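Search this site Enter keyword Search

Tustcombe pays $3000 for a plan to clear kitchen counters

1/3/25

TUSTCOMBE – The city has paid a home organizing firm $3000 to help renters in the Yalçınkaya apartments keep their kitchen counters clear, and the firm says the work is a success. It has offered very little to back that up.

Tistotent, which has two employees and an office over the Mill Street pharmacy, ran the program in 19 apartments during the fall. Tenants who signed up got one visit, a printed sheet and a set of stickers. The sheet tells people to split everything on the counter into things used at every meal, things used every day, and the rest. The rest goes in a cabinet or out the door.

In a summary handed to the city last week, Tistotent said the program "returned 436 hours" to the tenants who took part. The summary is four pages long. Two of those pages are the sheet and the stickers.

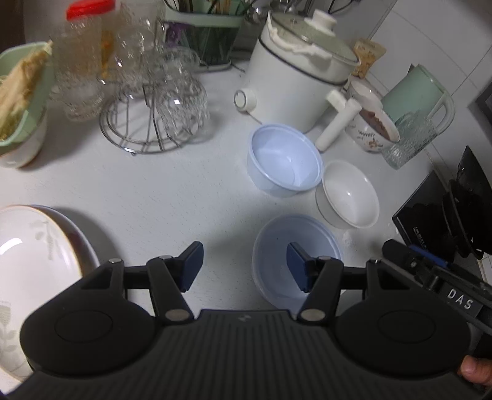
Bowls, a dish rack and an electric cooking pot share a counter at Yalçınkaya.

The kitchens in the building are narrow, with one run of white counter and few cabinets. Most tenants cook at night after work. On a counter like that a dish rack takes its share of the room, and so does an electric pot, and then there are the chopsticks, the jar that is open this week, the plate that won't fit anywhere standing up, and whatever has been dished out to eat. Tenants interviewed for this story said they knew all this before the firm came.

"I have four people eating and one counter," said Dilek Coşkun, who has lived on the second floor for nine years. "They told me to keep out only the bowls I need. I need the bowls. We eat out of them."

Coşkun said the visit lasted less than half an hour. She was told to store her bowls by color, with the blue ones in one place and the white ones in another. She tried it through the holidays. Her bowls are different sizes, she said, and the color rule put a big one on top of a little one every time, so she went back to nesting them the way her mother does.

The firm's own sheet says to nest by size. Asked why a tenant would have been told otherwise, Tistotent's owner, Güven Kırmızıgül, said the advice is adjusted for each home.

Kırmızıgül also explained the 436 hours. Tenants were asked at the end of the visit how many minutes a day they thought they would save, he said, and the answers were added up and carried forward for a full year. No one was asked again later. He agreed that the figure is a projection and said the word was left out of the summary to save space.

"People feel it right away," he said. "You walk into a clear kitchen and your shoulders come down."

That may be so. The city's agreement with the firm doesn't mention shoulders. It asks for "measurable improvement in food preparation space," and the summary has no measurements of any kind, before or after. A tape measure would have done it.

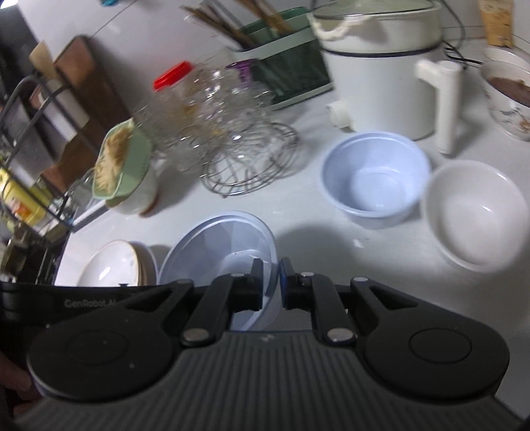 By Radka Mujić
Tustcombe housing and city hall

The money came out of the city's small grants for rental housing, which in past years have gone to smoke alarms, weather stripping and a bike shed. Şükran Aksoy, who runs the grants from city hall, said the application was approved because crowded counters had come up in a tenant survey. That survey is public. It asked renters what they would change about their kitchens, and "more cabinets" was the answer given most often, by 34 people. "Help with organizing" wasn't one of the choices on the form, and no one wrote it in.

Aksoy said cabinets were outside what the grants could cover. "We can't build out a private landlord's kitchen," she said. "We can offer people some skills."

She said she hadn't visited any of the apartments and would like to.

The building's owner, Dallel, paid nothing toward the program. The company did put the stickers in its January newsletter, with a line inviting new renters to ask about "our organized kitchens." A person who answered the phone at Dallel said there were no plans for more cabinets and that the counters had been replaced recently. Tenants said that was true, and that the new ones are easier to wipe down. They are also the same length as the old ones.

Some people who took part are happy with it. Barış Tuncer, on the first floor, said he got rid of a box of lids that matched nothing and two frying pans he didn't like. He stacks his small bowls now instead of leaving them all over, and he puts the stack beside the big one he uses for washing greens, which leaves him a place to chop. He said he could have come up with that himself but probably wouldn't have.

"It was free," he said. "For free it was good."

It was free for Tuncer. Divided over the apartments that took part, it cost the city more than $150 a visit. A shelf that goes over a dish rack sells for a good deal less than that at the hardware store on Mill Street, and two tenants said they had bought one after the visit with their own money. Both said the shelf made the bigger difference. The summary counts both apartments among its successes and leaves out the shelves.

The stickers have had a harder time. They are round and meant to go on the cabinet doors, green for every meal and yellow for every day. In three of the five kitchens a reporter visited this week they had come off from the steam. Coşkun's daughter has hers on a school binder.

There is also the matter of what happens at dinnertime. The sheet has a drawing of a counter with a single bowl and a spoon on it. None of the five kitchens looked like that, and none of the tenants thought theirs ever would while someone was cooking. Bowls come out because food has to go in them. Clean ones sit by the used ones until there is room at the sink. Kırmızıgül said the drawing is meant to show the counter "at rest."

Asked how much of the day that was, he said it depended on the family.

Tistotent has asked the city for a second round of visits, this time in two buildings, and says it will add a follow-up call. The request doesn't say what tenants will be asked on the call or who will make it. Aksoy said she expects to decide by the end of the month and that she found the first summary "encouraging." She said she would look into whether the hours should be described some other way.

Coşkun has been told she is on the list for the follow-up. She said she would pick up if she wasn't cooking.

Tenants who want to comment on the request can write to the grants desk at city hall or leave a note at the front counter. The tenant survey is kept there too, in the blue binder, and can be read during business hours.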